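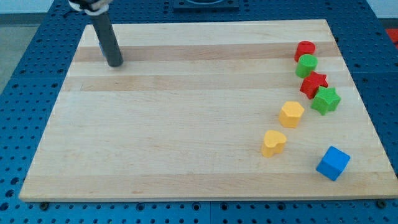
The New Arms at Rasar: Your Questions, Answered

Most of you know by now that the packing hall at our Cermont plant is getting robot arms starting in August. I've been collecting your questions from the break room box and they were great -- keep them coming! I've answered what I can and said so where I can't.

Is my job going away?
No. All 49 people on the packing floor stay on the payroll, at the same rate or better. What changes is the job. Fewer hours of pushing parts into line by hand, more hours setting up, checking and fixing.

What will the arms do first?
Nudging and sorting. An arm with a plain rod on the end can slide pieces across a flat surface and group them by shape or color, and that covers a surprising amount of what we do at Station 20. Lifting comes later, if it comes.

Why are they practicing with toy blocks?
Stars, hearts, cubes and cylinders all slide and turn differently, so they make a good workout before real parts go anywhere near the table. Also, soft-looking toy blocks are no great loss if they get knocked about. Feel free to stop by and watch, it's oddly hard to walk away from.

Do I need to know how to program?
Nope! The Galindo training course runs two mornings and starts from zero. You'll learn to start and stop the arm, change a task, and read the error screen. If you want to go further there's a longer course at Inumard, paid, on the clock.

What if it pushes something the wrong way?
You hit pause, put the piece where it belongs and start again. Please write it in the log too, even the silly ones. The log is how the thing gets better, and you folks see stuff the engineers miss.

How fast is it?
Slower than you are, for now. The best trial shift so far handled 1,439 pieces. The goal for the first month is only 625 a shift, so there's room for stopping and asking questions.

Will it be loud?
Much quieter than the old shaker. You can hold a normal conversation next to it.

Can I say no to working at an arm station?
For the first round, yes. Tell your shift lead. We'll talk again after that, and I don't have the full answer yet.

Who cleans the table?
Whoever is on the station, at the end of shift. Power off first -- always.

14 shares | 3 comments

packer_on_two: My wrists are all for this. Is the second-shift training at a decent hour?

Rasar Floor News: 2:30 p.m., right before shift, and it's paid.

gluegunjo: Still want the "I don't have the full answer" part answered before fall. Otherwise good page, thanks.

Related
Galindo course: what to bring
Station 20 layout changes
Sore wrists and shoulders: who to talk to
Parking at the Inumard site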